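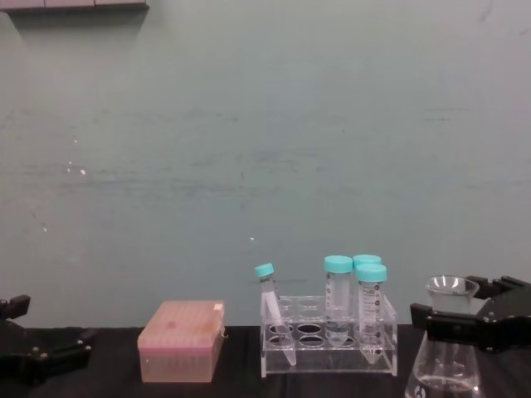 Fig. 1. Bench layout for Practical 2: tip box, clear tube rack, capped centrifuge tubes and glass flask.

Practical 2: Spinning down a yeast culture

Groups start at 2 on Thursday. Coats on before you come in. Kerttu Seppälä has the bench list.

Before you start
Wipe the bench and let it dry. Keep the tip box on the side of your free hand and shut the lid between uses — an open box counts as a used one.

Method
Label each 50 ml tube on the wall, never on the cap. Caps get swapped.
Swirl the flask and pour 30 ml into each tube.
Balance the tubes in pairs. Top up the lighter one with buffer.
Spin at 2000 g, then put the tubes straight back in the rack. Do not shake them.
Take off the liquid with a pipette and stop short of the pellet.

Write-up
Hand in one sheet per pair to Ctibor Kadlec, room 19. Include your labels and a sketch of the pellet.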